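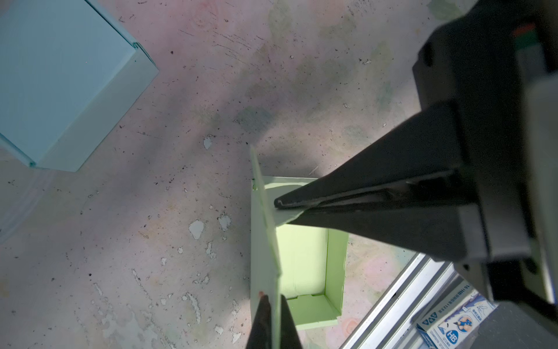 Green box, open, with a light blue one for company.

FALTBY - flat-pack gift boxes, folded and otherwise
README, last revised February 24, 2024

What it is

Faltby is a collection of 3000 short records of small cardboard boxes being put together. Each record covers one box and ends when the lid is shut or when the box has won. Both outcomes are kept. Ludivine Caron looks after the records; Lajos Vass looks after the cardboard, and has opinions about tabs.

Contents

records/ one folder per box
blanks/ outlines of the box patterns, flat
labels.csv start state, end state, colour, remarks
remarks.txt the longer remarks, lightly censored

There are 6 patterns in all. Most are the plain tuck-in kind, where a tab goes into a slot and the lid follows. The other sort, which we call Cassim, has a double-folded side wall and is responsible for most of remarks.txt.

End states

"Closed" means the lid is down and lies more or less level. A crease across the lid doesn't matter.

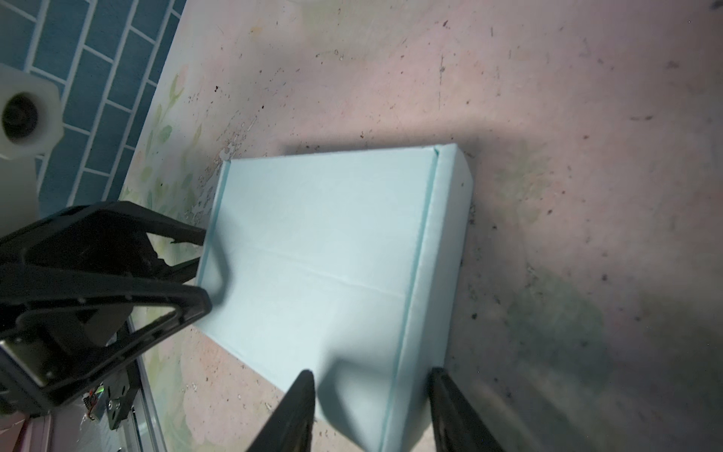 A lid that springs up after the record stops still counts as closed, which Lajos considers generous. "Open" means the walls stand up and you could put something in it. "Flat" means flat. We had a fourth state, "sort of", until December, when it turned out to cover a third of the labels and had to go.

Colours are given as plain words: green, blue, pink. Please don't send us shades. We have already had the conversation about whether light blue is aqua, and it took an afternoon.

Splits

2000 records for general use, 1000 held back. Boxes from the same batch stay on the same side of the split, as card from one batch tends to misbehave in the same way.

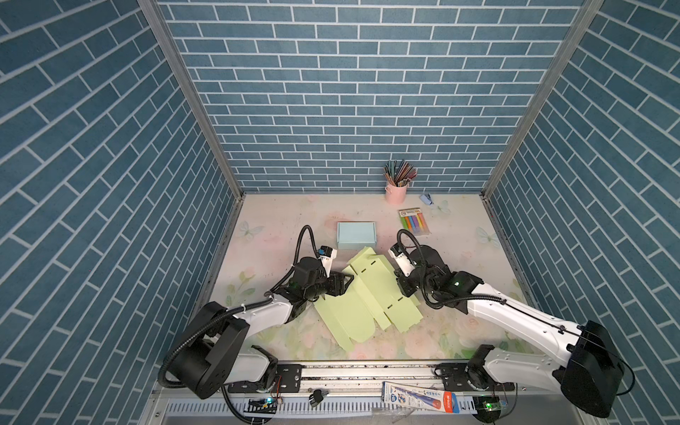
Page 2

Starting layout

A record may begin with a flat blank, a finished box or both. Stationery is left out on purpose - pencils in a cup, sticks of colour in their packet - and none of it is labelled. If you want pencils, try the Luma set, which has little else.

Known problems

Green blanks are over-represented. We bought too many.
Slots and dark specks on the mat can look alike at small sizes.
In the Nirkon export, "lid" and "lip" were swapped for a while. Check the version before you complain.

Corrections go to Ludivine. Complaints about tabs go to Lajos, who will agree with you at length.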